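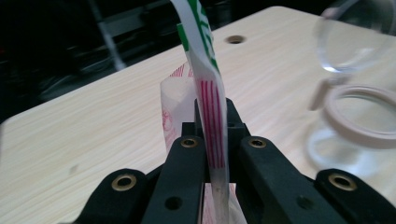

Handgreifer am Holztisch, weißer Folienstreifen zwischen den Fingern, Gläser rechts.

Ticket 434 — Beschaffung / Handgreifer
Status: wartet auf Freigabe
Priorität: mittel, eher hoch
Standort: Ridgeway, Tischplatz 5
Eröffnet: Samstag, 6. Mai 2023

Problem kurz: Die Finger halten dünne Folie nicht zuverlässig. Packungen gehen, Gläser gehen meistens auch. Streifen und Beutelränder rutschen nach unten weg oder drehen sich beim Anheben. Brauchen Entscheidung, ob wir nur Finger nachkaufen oder gleich komplette Griffe. Budgetrunde ist im Juli, bis dahin muss eine Zahl drinstehen.

Eintrag 1
Schrauben nachgezogen, keine Änderung. Gewindeeinsätze (Messingfarbe) sitzen alle fest, da wackelt nix. Fingerstellung links/rechts verglichen, passt. Also kein Montagefehler. Folie ist halt weich und biegt sich oben weg, sobald man schwenkt.

Eintrag 2
Test mit Gummiauflage aus der Restekiste, doppelseitig geklebt. Besser, aber nach 32 Griffen Auflage verschoben. Kleber hinterlässt Schmiere auf dem schwarzen Kunststoff, geht mit Isopropanol runter. Als Dauerlösung nicht brauchbar. Bitte nicht nochmal mit Sekundenkleber versuchen, ein Fingerpaar ist deswegen schon Schrott.

Eintrag 3
Anfrage bei Stalell raus: Fingersatz mit weicher Spitze, gleiches Lochbild wie jetzt. Antwort kam schnell. Können liefern, aber nur als Satz, keine Einzelfinger. Lieferzeit steht nicht im Angebot, hab nachgefragt.
Anfrage bei Clirkorix: verkaufen nur den kompletten Griff inkl. Halterung. Dafür wären Ersatzauflagen dabei. Passt nicht auf unsere Kamerahalterung, bräuchte Adapter. Adapter kostet extra, Preis fehlt noch.

Eintrag 4
Rückfrage vom Einkauf: warum überhaupt neu, die Dinger sind doch erst vom letzten Jahr?
Antwort: Griff selber ist ok. Es geht um die Finger. Damals wurde nach Dosen und Schachteln ausgelegt, von Folie war im Pflichtenheft keine Rede. Flaltlow will jetzt ausdrücklich Beutel und Streifen mit drin haben, also müssen die Fingerspitzen das können. Wenn wir nichts kaufen, müssen wir die Teile aus der Objektliste streichen, und das muss dann jemand mit Flaltlow klären. Ich nicht.

Eintrag 5
Kosten, Stand jetzt:
Variante A, Fingersätze Stalell für alle Plätze: 800 Euro netto, ohne Versand
Variante B, komplette Griffe Clirkorix: Angebot unvollständig, siehe Adapter. Liegt auf jeden Fall über A
Variante C, selber drucken in weichem Material: Drucker ist da, Filament müsste bestellt werden. Arbeitszeit hat keiner eingeplant und die Kostenstelle dafür ist zu
Verschleiß bitte bei allen Varianten mitrechnen — fehlt im alten Plan komplett, deswegen stehen wir ja jetzt da.

Eintrag 6
Stalell hat wegen Lieferzeit geantwortet: ab Lager, wenn wir vor der Budgetrunde bestellen. Danach keine Zusage. Ein Mustersatz geht vorab, muss aber zurück oder wird berechnet.
Empfelung von meiner Seite: Mustersatz sofort, auf Platz 5 eine Woche laufen lassen, dann A. Variante B erst wieder aufmachen, wenn die Halterungen eh getauscht werden.

Offen:
- Freigabe Mustersatz (Einkauf)
- Versandkosten Stalell schriftlich
- Adapterpreis Clirkorix, nur der Vollständigkeit halber
- Testobjekte festlegen: dünne Folie, Packung mit Falz, Glas mit glatter Wand. Glas unbedingt mitnehmen, weiche Spitzen dürfen da nicht schlechter werden als die jetzigen
- Zeile "Verschleißteile Greifer" im Plan anlegen, gab es bisher nicht

Nachtrag: Lochbild nochmal prüfen bevor bestellt wird. Die Zeichnung im Laufwerk ist die alte Version, bitte am Teil selbst messen und Maß hier eintragen.

Nächste Wiedervorlage: sobald Einkauf sich meldet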